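Batomel software catch-up, 02/05/2022
Present: Orathai Saengthong, Lộc Tô, Dayana Tapia, Châu Cù and me (Lindsay Tomoana, typing as fast as I can, so shout if I've got you wrong)

Last time's notes: all fine, except I'd written that the planner restart was done. It wasn't! Lộc did it the morning after.

Planner. Lộc has the new wipe planner running at the Dundevdale flat. It now picks a path in 240 ms on the small worktops, and he's happy with that. Corners are still a pain, as it wants to go in with the elbow high and then gives up. He'd like to try starting from the corner and working outwards. We all said go for it.

Perception. Dayana has been through 100 of the counter clips and the segmenter does well on hard things and badly on cloth. Anything hanging behind a worktop gets merged with the wall, or worse, with whatever is standing in front of it (she showed us a few and we did laugh). See-through bottles are the other sore point, depth goes right through them. Orathai wondered about tracking the hand and guessing the bottle from the grip. Long chat about this, and Dayana wasn't keen but will give it a day.

Labelling tool. I've moved us over to the Evard build and it keeps losing the left hand when both are on screen. Châu reckons it's my config. It probably is my config. We'll sit down together and look.

Control. Châu wants the trigger squeeze split from the arm motion, so the arm settles before anything sprays. About 35 lines to change, he thinks, plus tests. Agreed, before August please.

To do
Lộc: corner-first version, 3 runs on each worktop
Dayana: grip idea, one day only
Châu: trigger split
Me: config, and book the bigger room
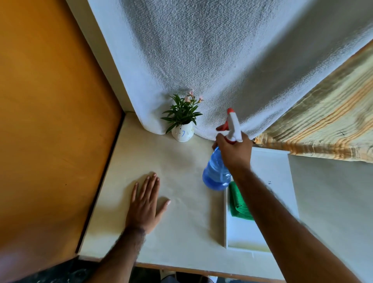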